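January, bench notes, afternoon

Long one today, so bear with me. I wanted to get the tray business written down while it's fresh, because Vitalii and I have now had the same conversation three times and each of us walks away remembering something different.

The question was whether we keep the shallow white tray for the sorting exercises or go back to the deep gray tubs from the Kinik order. I've been fond of the tubs for a long while (they stack, they survive being dropped, and Laurier labeled every one of them beautifully), but after a morning with the white tray I'm coming around. You can see over the walls from a chair. With the tubs I was half standing the whole time, and by lunch my back had opinions.

Setup was the usual. Black tabletop wiped down, green backdrop up, tray over on the right where the light is kindest. I put in the three white cylinder pieces first and left them where they felt natural, then spent far too long nudging them. The low ring-shaped one went toward the front. The taller one went back in the left corner, and I like it there – it doesn't hide anything from the side you sit on. The last one went toward the back right, and that's the one I'd like a second opinion on from Keegan, as it's the piece the tagged cube has to live next to.

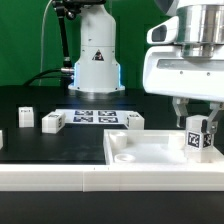 *Tagged cube just above the rear right corner of the tray, cylinders inside.*

On the cube: I'm happy with it as a size. It has a tag on the front and one on the right as it's held there, and both faces look crisp to my eye, nice strong black on white. Vernon printed the tag sheet, a run of 200, and we've used 46 so far, counting the ones I ruined learning to cut straight. If anybody wants to redo a face, please use the steel rule and a fresh blade, and rub the tag down from the middle outward. I started from a corner on my first few and got a bubble every single time, which was sad to look at and worse to peel off again.

White on white is the part I keep fretting over. White cube, white cylinders, white tray. It's tidy, and I do love how calm the bench looks with everything matching, but the cylinders have nothing on them to catch the eye and the tray floor has that mottled, frosty look, so the pieces sink into it a little when I squint. The cube is fine thanks to its tags. Jelle suggested lining the tray with a piece of dark felt from the Murora box. I'm willing to try it, though I remember the felt we used in the old drawer inserts, and how it shed on everything we owned for weeks! Something thin and smooth would suit me better. There may be a sheet of dark card left on top of the flat file.

Things I'd like to do next time, in no special order:

- Try the tray a hand's width farther from the edge of the table. My sleeve keeps catching the near wall when I reach across.
- Put the back right cylinder a bit more toward the middle and see whether that corner feels roomier.
- Cut the dark card to fit, with the corners rounded so it will lie flat.
- Ask Vernon where the spare cylinders went. The Tavurau carton is marked 9 and I can't find a single one of them in it.

Keegan stopped by while I was fussing and asked why we don't just put a divider in the tray and be done with it. I said I'd think about it, and I have been thinking about it ever since. A divider would keep the ring from wandering when the tray gets bumped, but it would also make the whole thing harder to clean, and I'm the one who cleans it. Leaving this open for now. Feel free to argue with me in the margin.

Storage, while I remember. The white tray goes back on the second shelf, right way up, with the cylinders in a cloth bag inside it. Please don't set the Kinik tubs on top of it. I'm leaving the tubs on the bottom shelf for anyone who still prefers them, and I won't hold it against you.

Vitalii has the bench after me until 5:30. I've left him the card, the rule and two fresh blades.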